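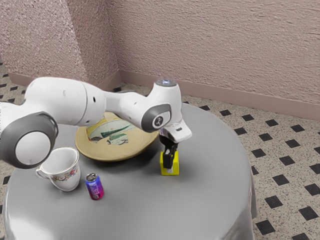 Saturday, late

Slept badly, woke up at six with an idea about the table, and by the time I had coffee in hand the idea had gone back wherever it came from. Went in anyway. The building has its weekend heating on, meaning none, and I worked in my coat until lunch like somebody in a Russian novel.

The evaluation finished overnight. 511 episodes, all in simulation, all on the round table with the gray cloth, and I had promised myself I would not look at the total before looking at the failures. I looked at the total before I had sat down. 249 successes. So we are a hair under half, after a winter's work, at picking up a yellow block and putting it in a dish. My nephew could do this at eleven months, though to be fair he then put the block in his mouth, and we'd score that as a failure too.

I should write down what we're doing, if only so that I can find out later when I stopped believing in it. The claim in the draft is that a policy trained in plain rooms will carry over to fussy ones if you mess with the surroundings enough during training. Walls, floors, cloths, whatever else is sitting on the table. The method is to shuffle everything that doesn't matter until the policy gives up caring about it. Oliwia calls this raising it in a junk shop. The draft calls it something longer, with a hyphen in it.

For the test we hold out a handful of rooms it never saw. This one is my least favorite and therefore the one we report on first. Pinkish walls with a stucco texture, a speckled tile floor with little black diamonds, a cloth with a shine on it. It looks like the dining room of a hotel that used to be good. I picked the tiles myself back when I thought choosing tiles was a break from work. On the table there's the block, the wide dish with the painted inside, a teacup with flowers on it and a soda can that goes from blue to pink. The cup and can have no job. They are there to be not knocked over, and the policy has strong feelings about at least one of them.

It's the can. I spent the morning on this. Of the failures, a good part are the arm setting off toward the block and then drifting, quite gracefully, over to the can, closing on air beside it, and lifting up with the air as if that was what you'd asked for. It never does this with the cup. It does it a little less if the can is moved behind the dish. I made a folder of clips called "can" and then a folder called "can 2" and then had to go and walk around the parking lot.

My first theory was color. We did train with a can in the clutter, but it was always the same dull one, and the Trelico asset pack we bought in the fall is a lot brighter than what we had before. Bright thing on gray cloth, go to bright thing. Very neat theory. I swapped the label for plain gray and reran 200 episodes over lunch, and the drift was still there, a bit smaller, not enough to put in a sentence without feeling like a salesman.

Second theory was size. The can is skinny enough for the fingers to get around it, the cup mostly isn't unless you go for the rim. So maybe it has learned "the upright thing that fits in my hand," and the block only wins when nothing else is auditioning. I like this one better and trust it less, since I liked it immediately. To test it properly I'd need cans of several widths, and the simulator does not scale a mesh without also scaling how it bounces, so the last time I tried I got a fat can that behaved like a beach ball. Somewhere there's a recording of it leaving the table. Oliwia has it as her ringtone picture.

She called at two from the train to ask how it went and I read her the number. Long pause. Then she asked what the baseline was in the same room, and I had to go and find out, because I had forgotten to queue it. This is the sort of thing that would get me fired from a bakery. I told her it was running. It was running by the time I finished the sentence, so I consider that true.

We talked for a while about what counts. She thinks our success check is too mean. The rule is that the block has to end up inside the dish and stay there for 2 seconds, and she has a point that this throws out all the ones where the block lands on the rim and sits there looking pleased. A person clearing a table would take that. But if I loosen the rule now, after seeing the number, then I'm loosening it because of the number, and I'd know it, and I'd be the one presenting it. She said fine, report both. I said reporting both is what people do when they don't like the first one. She said yes, and that we don't like the first one. The train went into a tunnel and I won on a technicality.

What does work, and I should say this somewhere since the rest of the page is whining: the approach is good. When it goes for the block it goes for the block. It comes across over the dish with the forearm high, drops the fingers straight down around the top, and it hardly ever clips anything on the way. In the plain rooms last year it used to come in low and sideways like a man reaching for the last sandwich. Some of that is the new wrist penalty and some of it is the clutter training doing what we said it would. I watched a dozen of the good ones in a row after lunch, for morale. The wrist comes in with its little blue ring glowing and everything about it looks competent. You'd hire it.

Then I watched the thirteenth.

The other sore spot is the dish. There's a painted design on the inside, green brushy strokes on pale blue, and I had a worry that the policy would take the busy pattern for clutter and try to stay out of it. So I went through the drops. If that's happening I can't see it. The releases cluster on the near side of the dish but they did that with the plain white one as well. So that is one worry crossed off, and it took most of the afternoon, and it will be half a line in the appendix. I've stopped expecting the hours and the lines to have anything to do with each other.

Baseline came in a bit after five. I made tea first. Then I answered an email from Vuston about license seats, which has sat there since the start of April, and wiped down my desk, and then I opened it. The baseline is worse. It is a good deal worse, mostly because the shiny cloth seems to upset it before it gets anywhere near the can. So our sad half is a respectable half, in company. I noticed I sat up straighter. Nothing had changed about the arm.

Sent Oliwia the two plots side by side with no comment. She wrote back "now do the gray can for the baseline too," which is correct and which I had hoped she wouldn't think of. Queued it. Also queued a run with the can removed altogether, just cup and dish and block, in case the cup has been biding its time.

Things I want to remember for Monday's me. The random seed for the cloth is fixed and shouldn't be. The Alcantara room has a wall missing its texture and renders flat on one side, so leave it out until that's mended. Rename the clip folders before anyone from upstairs sees them. Decide whether "drift" is a word we can use in the paper or whether a reviewer will want it defined, and if so define it before they ask, in the dullest way possible. Look up how the Fullov people handled distractors, since I've cited them twice from memory and my memory had them using mugs.

Home at eight. Made eggs. Reached for the salt and got the pepper, twice, both of them upright things that fit in my hand. Wrote that down on the back of an envelope as if it were evidence.

It's past eleven now and the can-free run should be a third of the way through. I can check it from here on the laptop. I said I wouldn't. The laptop is in the other room with the lid down, and I've put a sweater on top of it, and I'm going to finish this page and go to bed.

Went and checked. It stopped at episode four, disk full. Cleared out "can 2" to make room and started it again.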